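Apr 26, 2021

Rain until noon, so no digging. I sorted the seed tin and threw out everything older than four years, mostly lettuce. Kept the Aydoğan peppers because they came up fine in March and the packet is still half full.

Breakfast was late. The last of the Soletti bread, toasted, with an egg. I need to put flour on the list. 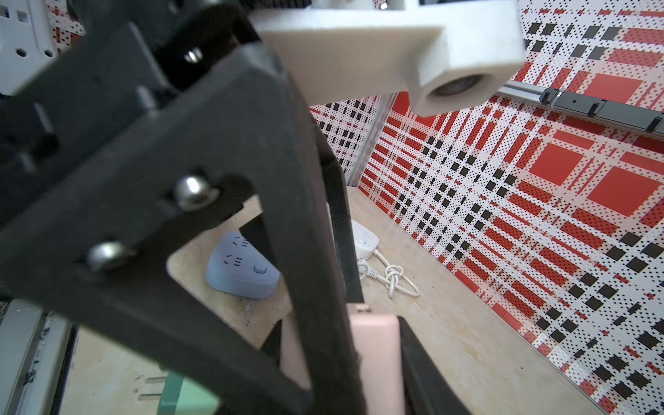

Pale pink, rounded corners.

Called Bistumo again about the water heater. I was on hold for 395 songs, or it felt that way, and then the line dropped. Called back and got a woman who said the part is in and the visit will cost $80 whether they fix it or not. I said fine. They will come in the morning between seven and noon. Until then it's kettles for the dishes and a cold wash at the sink.
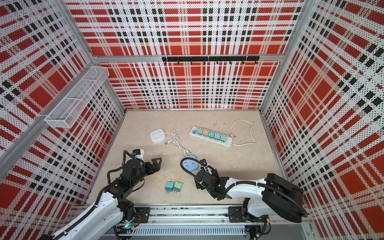

After lunch the rain quit and I walked down to Endia to return the library books – two finished, one not. I gave up on the one about the canal at chapter 7. Too many dates and not enough boats. The path by the creek was under water at the low spot, so I went around by the road and got home with dry feet for once.

Knee was all right going down and sore coming back. I put ice on it and read the paper. The town wants to move the bus stop again. I have lived here long enough to see it moved twice, and the second time they put it back where it started.

Got the peas in before supper after all. The ground was heavy but it crumbled if I let it sit a minute on the fork. One row along the fence. The second row can wait until the bed drains.

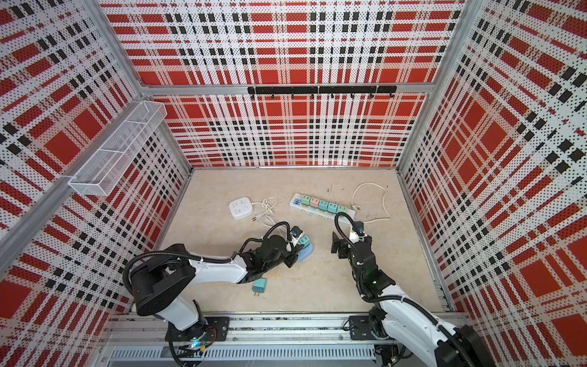 Red, black and white plaid on three sides.

Supper was soup from the freezer, marked bean, which was lentil. Ate it anyway. Wrote the check for the car insurance and put it by the door with a stamp on it.

Tomorrow: water heater, mail the check, flour, twine for the peas. Bed early – the wind is getting up and I want to sleep before it starts on the gutter.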